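Gripper week, part two

Posted by Jomar on 2020-09-14

So the Manito fingers finally came in the mail in May and then sat in a drawer all summer while I fought with the controller. Last weekend I got everything talking, loaded up the play kitchen and spent way too long making a robot fuss over plastic fruit. I loved it! 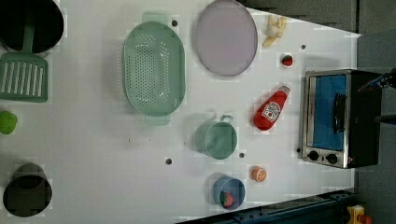
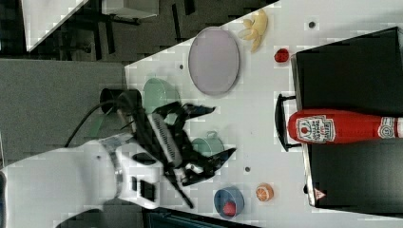
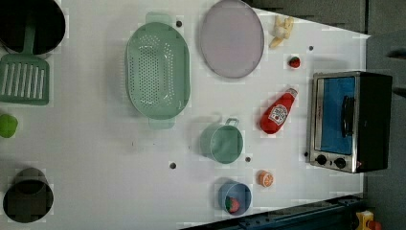 The toy kitchen table from overhead (first and third) and from the arm side (second).

I was comparing 2 sets of fingers, the stock ones and the Manito ones, on the same objects. The strawberry was my favorite test. It's tiny and it rolls, and the stock fingers kept nudging it away before they closed. The Manito pair did better, though I had to drop the closing speed to 25 percent before I trusted it.

The ketchup bottle was the opposite story. Both sets grabbed it fine, but the long body swings if you pick it up near the cap (ask me how many times I chased it across the floor). Kulsoom told me to aim for the middle of the label and she was right, which she has mentioned since.

The plate beat everything. It lies so flat that there's hardly an edge to get under, and I gave up and moved on to the mug, where the little loop handle gives you something to go for.

I still like the overhead camera best for planning grasps. The side view is great for seeing where the fingers are, but the gripper blocks a lot of the table. Awuor thinks I should run both at once, so that's the plan once I've sorted out the Rullari driver, which still throws error 666 every time I plug in a second camera.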